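Sprechernotizen: Warum im Lager alles zweimal gefaltet wird
Vortrag Textilpflege im Mietgeschäft, Block nach der Kaffeepause
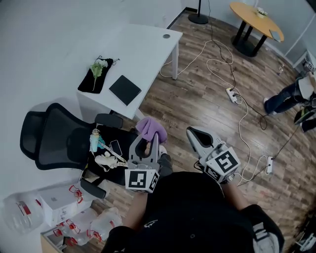

Folie 1: Gefaltetes Tuch, lila, kurz vor der Stuhlkante.

Begrüßung kurz halten. Die Leute kommen vom Kuchen, die erste Minute hört ohnehin keiner zu. Also nichts Wichtiges sagen: wer wir sind, wo Dornside liegt (Autobahn, dann noch mal so lange Landstraße), dass wir Tischwäsche vermieten und sie meistens sogar zurückbekommen.

Folie 2: Der Bestand
Laut Liste 1423 Teile. Laut Regal 47 weniger. Pause machen, Blick ins Publikum. Wer selbst vermietet, lacht an dieser Stelle, wer noch nicht lange dabei ist, schreibt mit.
Dann auflösen: Der größte Teil davon liegt falsch gefaltet im falschen Fach und gilt deshalb als verschwunden. Eine Mitteldecke, auf Serviettenmaß gelegt, findet bei uns kein Mensch wieder.

Folie 3: Zwei Faltungen, ein Tuch
Nach der Mangel wird fürs Regal gefaltet, vor der Auslieferung fürs Auflegen. Das sind verschiedene Dinge. Fürs Regal zählt, dass die Kante mit dem Größenetikett vorn liegt. Fürs Auflegen zählt, dass der Service das Tuch mit zwei Griffen offen hat und der Mittelbruch auf der Tischmitte landet.
Jahrelang haben wir versucht, beides mit einer Faltung zu erledigen. Ergebnis: Decken, die schlecht im Regal lagen und sich schlecht auflegen ließen. Immerhin einheitlich.
Falls jemand nach der Zeit fragt: Ja, zweimal falten dauert länger als einmal. Das wurde uns von der Buchhaltung ausführlich erklärt.

Folie 4: Software
Hier nicht verzetteln! Fasamach hatten wir zuerst, Bristico haben wir jetzt. Beide kennen den Zustand "vermietet" und den Zustand "im Lager". Den Zustand "liegt seit April auf dem Stuhl im Büro" kennt keine von beiden. Wir führen dafür einen Zettel. Der Zettel ist sehr zuverlässig.

Folie 5: Der Fall Aguiar
Hochzeitssaal Aguiar, 16 runde Tische, bestellt waren bodenlange Decken. Geliefert haben wir bodenlange Decken, nur eben für einen anderen Durchmesser. Aufgefallen um 15 Uhr, Empfang um 17 Uhr. Die Rettung waren 2 Stapel Mitteldecken, die als verloren galten und hinter den Stuhlhussen wieder auftauchten.
Nicht als Erfolgsgeschichte erzählen. Im letzten Jahr habe ich das getan, danach wollten drei Leute wissen, ob man Reserven grundsätzlich verlieren sollte.

Folie 6: Farben
Nur wenn noch Zeit ist. Kernpunkt: Dunkle Töne getrennt nach Waschcharge lagern, sonst stehen am Ende drei Sorten Bordeaux in einem Raum. Der Gast merkt es nicht, die Brautmutter sofort.

Fragen
Erfahrungsgemäß kommt zuerst Kerzenwachs. Antwort: kalt abheben, dann erst waschen, auf keinen Fall schaben. Danach kommt Rotwein, und dann ist die Zeit um – bitte auf die Uhr hinten links achten, die vorne geht nach.
Musterdecken nach dem Vortrag wieder einsammeln und vor der Abfahrt fürs Regal falten.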